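Onda skirting for tiled floors

Share 26
Comments 2

Onda is a low skirting for use over finished tiled floors in homes, small offices and shops. It covers the gap between the last row of tiles and the wall, protects the foot of the plaster from mops and shoes, and gives a clean line to paint down to. It is made by Jarkano and supplied in straight lengths with separate corner and end pieces.

The skirting is an extruded rigid PVC section with a flat back, a plain front face and a small rounded top edge. A soft lip runs along the bottom and presses against the tile. The back has shallow grooves for adhesive. There is no clip rail or cable channel in this model. Where wiring has to run behind the skirting, order Gaten, the deeper section in the same range.

Specification

Material: rigid PVC, soft PVC lip
Length of each piece: 166 cm
Pieces per pack: 2
Finish: matt, can be overpainted
Fixing: adhesive only
Location: indoor walls, dry or occasionally wet rooms
Colours: white, chalk, light grey, stone
Fittings: inside corner, outside corner, left end, right end, straight joiner

Colours are matched within a batch. The batch code is printed on the back of every piece and on the pack label. Small differences between batches are normal and show most on long walls with a window at one end. If an order is made up from more than one batch, use one batch per wall and change over at a corner.

Where it can be used

Onda is suitable for ceramic, porcelain and natural stone floors with a reasonably level surface. The soft lip takes up the dip at normal grout joints and small differences between neighbouring tiles. It will not hide a badly lipped floor. Stand a length against the wall before fixing and look along it from one end. If light shows under the lip at more than the odd joint, the floor edge needs attention first.

It can be fixed to plaster, plasterboard, sound painted walls, cement render and existing wall tiles. Distemper, loose paint and wallpaper must be removed to the height of the skirting. New plaster must be fully dry. On bare plaster, brush on one coat of Khosravi sealer and leave it overnight.

Do not use Onda outdoors, in steam rooms, behind stoves, or on the wall directly behind an open fire. Keep it clear of bare heating pipes. With underfloor heating, turn the system down the day before fitting and bring it back up slowly once the adhesive has cured.

Working out how much to order

Measure each wall separately at floor level and write the figures down in order around the room. Take off door openings. Leave in the width of fitted cupboards only if the skirting will run behind them. Divide each wall by the length of a piece and round up. Offcuts can be used on short returns and beside door frames, but it is poor practice to start a long wall with one.

Count corners from the same sketch. An inside corner is one where the walls meet away from you, as in an ordinary square room. An outside corner is one that sticks out into the room, such as a chimney breast or boxed pipe. Both types are made for right angles. Corners at other angles have to be mitred by hand, and the fittings are not needed there. Allow a spare piece for these rooms.

Left and right ends are named as seen when facing the wall. One of each is normally needed at every doorway unless the frame has a block or architrave deep enough to stop the skirting against.

Before fitting

Lay the pieces flat in the room overnight, out of the pack. PVC stored in a cold van or shed will be shorter than the same piece at room temperature, and joints made too early may close up and push the skirting off the wall.

The floor must be grouted and the grout fully hard. Rake out any grout or tile adhesive that has been forced up between the tile edge and the wall. The space at the edge is there to let the floor move and should stay empty or be filled with a flexible sealant. Onda is fixed to the wall alone. Do not put adhesive under the lip.

Clean the wall with a damp cloth and let it dry. Wipe the back of the skirting with a dry cloth only. Solvent cleaners soften the lip and can mark the face.

Fitting

1. Begin with the corners. Push each corner piece on to the end of a length without adhesive and check that it sits against both walls. Old houses often have rounded plaster at the foot of the wall, which should be scraped back.

2. Cut lengths with a fine saw and a mitre box. A trimming knife will not give a square end. Saw from the front face so that any rough edge is left on the back. Remove burrs with fine abrasive paper.

3. Leave a gap of 2 mm inside each corner, end and joiner. The fittings overlap the skirting and hide the gap.

4. Run a continuous bead of grab adhesive along both grooves. Stop a little short of each end. Too much adhesive will squeeze out over the top edge and is difficult to remove from a matt finish.

5. Set the skirting down on the tile, press lightly until the lip flexes, then push it back to the wall. Work from one end to the other. Remove any surplus adhesive at once with a damp cloth.

6. Hold hollow places with low-tack tape until the adhesive grips. Where the wall bows badly, prop the skirting with a batten and a weight. Nails and screws should not be used; the section splits if fixed tight.

7. Fit the ends last. They are a push fit and can be taken off again for painting.

Leave the skirting undisturbed for a day before washing the floor or putting furniture against it.

Sealing the top edge

On painted walls, a thin line of decorator's caulk along the top edge covers small hollows and keeps dust out. Use a sanitary silicone in bathrooms and utility rooms. Silicone cannot be painted, so finish the wall first. The bottom edge is best left unsealed in dry rooms. In wet rooms, seal it with a flexible silicone in the grout colour and accept that the sealant will need renewing from time to time.

Painting

The matt finish is ready for use and does not need paint. To change the colour, rub down lightly, wipe clean and apply an adhesion primer followed by two thin coats of water-based satin or eggshell. Mask the lip. Paint on the soft lip cracks as the floor moves and will come away in strips. Dark colours should be avoided in strong sun, as the section may warm up enough to bow between fixings.

Choosing a colour

White and chalk are the usual choices with cream or beige tiles. Chalk is slightly warmer and makes less of a line where the wall is also pale. Light grey goes with grey grout and hides mop marks better than the others. Stone is close to most sand-coloured porcelain but should be compared with the actual tile, in daylight, before ordering. Samples are cut from normal production and are long enough to stand against a wall.

Skirting that matches the wall makes a low room look a little taller. Skirting that matches the floor makes the floor look wider, and shows up any wall that is out of line. With large tiles and narrow joints a plain low section is generally easier to live with than a tall moulded one, which also takes up more room behind furniture.

Care

Vacuum the top edge with a brush head. Wash with warm water and a little washing-up liquid. Avoid scouring powder, bleach, wax polish and steam mops. Scuffs from rubber soles normally come off with a damp melamine sponge, used gently, though repeated rubbing will leave a shiny patch.

Single lengths can be replaced. Warm the old piece with a hairdryer, slide a filling knife down behind it and ease it away from the wall, starting at a joiner. Some plaster may come with it and will have to be made good.

Packing and storage

Each pack is sleeved in card with a stiff strip down one side. Check the ends on delivery and report damage before cutting. Store flat, indoors and fully supported. Packs stood on end against a wall will take a curve that cannot be pressed out. Fittings are sold in bags by type and colour.

Order codes

Onda straight, pack: ON-166, followed by colour
Onda inside corner: ON-IC
Onda outside corner: ON-OC
Onda left end: ON-LE
Onda right end: ON-RE
Onda joiner: ON-J
Gaten fittings do not fit Onda lengths.

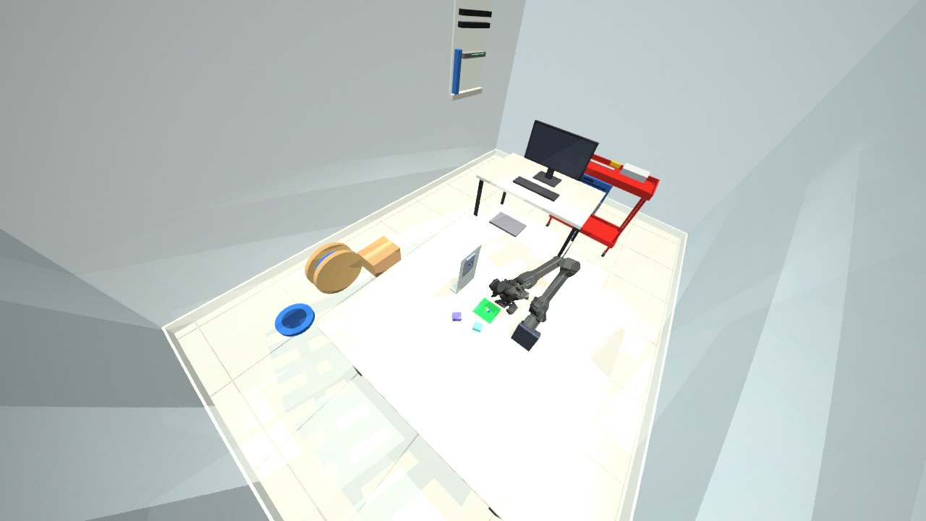 Room view, computer render. Cream tiled floor with low, pale skirting.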